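# How to clean polished stainless steel and keep it looking decent

I wrote this guide for the people in our shop, and later some customers of Jastier asked for a copy, so now it is a page. It is about polished stainless steel that is used every day: trays, counters, rails, the front panels of cabinets. Brushed steel is a little different and I say something about it further down.

Polished steel shows everything. A scratch which you can't feel with the finger is still visible when the light comes from the side, and a hand mark on a big flat panel can be seen from the door.
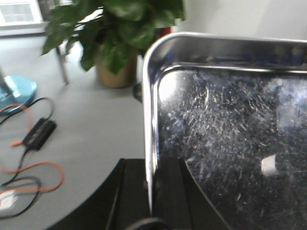
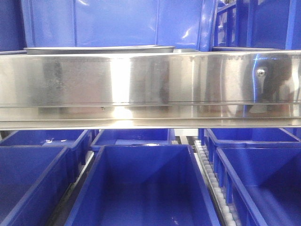
*Polished steel in use. First: fine scratches on the floor of a tray. Second: reflections across a wide front above blue bins.*

## What you need

- Two microfiber cloths, one for washing and one for drying. Cotton is also OK if it leaves no lint.
- Dish soap without lemon or bleach
- A spray bottle that holds 500 ml
- White vinegar
- Baking soda
- A few drops of mineral oil, food grade if the steel touches food
- A soft nylon brush for the corners

You don't need a special steel cleaner. I have tried several. The sprays with oil inside give a nice shine on the first day, but on the second day the dust is sitting in it.

Please keep steel wool out of the room completely. Small pieces of it break off, stay in the surface and rust there, and then people believe that their stainless steel is rusting.

## Step 1: Empty it and look from the side

Take everything out of the tray or off the counter. Small items like to hide in the corner under the rim, so pass a hand around there before you pour any water.

Now put your head low and look along the surface toward a lamp or a window. From this angle you see what is grease, what is a dry water spot and what is a scratch. Grease has a rainbow or cloudy look. Water spots have an edge, like a small map. Scratches stay exactly where they are when you wipe over them with a damp finger.

## Step 2: Wash

Fill the spray bottle with warm water and add four drops of soap. More soap makes more rinsing and gives nothing else.

Spray on the cloth, and for vertical panels never directly on the metal, otherwise the liquid runs into the seams. Start at the top and go down. On a panel with a step or a lip at the bottom, do the lip last, with a fold of the cloth pressed into the seam. If the seam is dark and stays dark, try the nylon brush there with a little soap water.

With brushed steel you must follow the lines of the grain. With polished steel there is no grain, but I still recommend long straight strokes in one direction. Circles leave circles.

## Step 3: Water spots

Mix one part vinegar with two parts water. Wet the cloth, lay it on the spots and leave it for two minutes. Wipe, then rinse very well with clean water. Vinegar should not dry on the metal.

For spots that have been there for months, make a paste from baking soda and water, thick like yogurt. Rub lightly with one finger through the cloth. Always test in a place which is not visible, for example the underside of a rim. A mirror polish can become dull from the paste if you push hard.

## Step 4: Dry at once

This is the step people skip. Air drying will bring back the spots you have just removed, especially where the water is hard. Use the second cloth, fully dry, and turn it often.

## Step 5: Oil, if you want it

Put two drops of mineral oil on a dry cloth for a surface the size of a door. Spread it, wait a moment, and then wipe until you think there is nothing left. I do this only on fronts and rails. In trays I don't use oil at all.

## What about the scratches?

Fine scratches in the floor of a tray are normal. They come from sliding things in and out, and after some months they cover each other and make an even, almost frosted surface. My colleague Serpil Aksoy calls this the real finish of the tray, and she is against polishing it. I agree with her for work trays.

If the piece is for show, you can go over it with a metal polishing cream and a soft cloth. It takes patience — a medium tray took me most of a Thursday afternoon — and it will not remove anything deep. Scratches that catch your fingernail are a job for a workshop with a polishing wheel.

To get fewer of them, lift things and don't push them. A thin silicone mat helps too.

## How often

| Part | Wash | Vinegar |
|---|---|---|
| Trays | after each day of use | when spots appear |
| Counters | daily | once a week |
| Front panels and rails | every 7 days | once a month |

Nurhan Oral asked me if the same method works on aluminum. Soap and water yes, baking soda no, it can turn the aluminum dark. For chrome parts use only steps 2 and 4.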